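We use cookies to remember your settings. Accept / Manage

How robots learn by copying
By the Kastdale Young Science desk
July 30, 2019

A robot arm does not know what a pen is. It has motors, joints and a gripper, and a computer that tells each motor how far to turn. To pick something up, the computer needs a rule for turning what its cameras see into movement.

Writing that rule by hand is hard. A pen can lie at any angle, near or far. The team at the Caltard lab tried a method called learning from demonstration. A person steers the arms through a job, and the computer records the camera pictures and the position of every joint. One complete recording is called a demonstration. 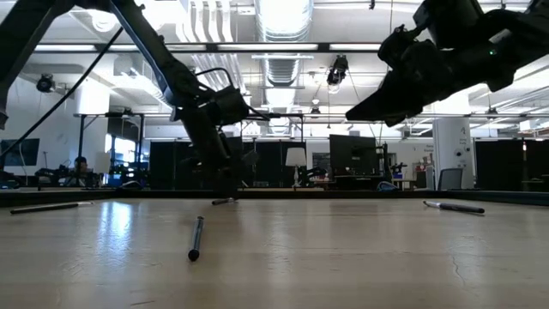
The team recorded 2,634 demonstrations. They then used them to train a program named Voyle. During training, Voyle looks at a recorded picture and guesses the next movement. The guess is compared with what the person did. If the two are different, the numbers inside the program are changed slightly. This is repeated many times.

The pens were moved between recordings. If a pen always lay in one spot, Voyle could learn the spot and ignore the pen.

Next came the test. Voyle had 41 tries at picking up a pen with no person steering. When it was trained on only 1,000 demonstrations, it managed 21 of them. With the full set it managed more, but it still had trouble when two pens were touching.

A second program, Jomis, will be trained on the same recordings in August. Both will be given the same test so that the scores can be compared fairly.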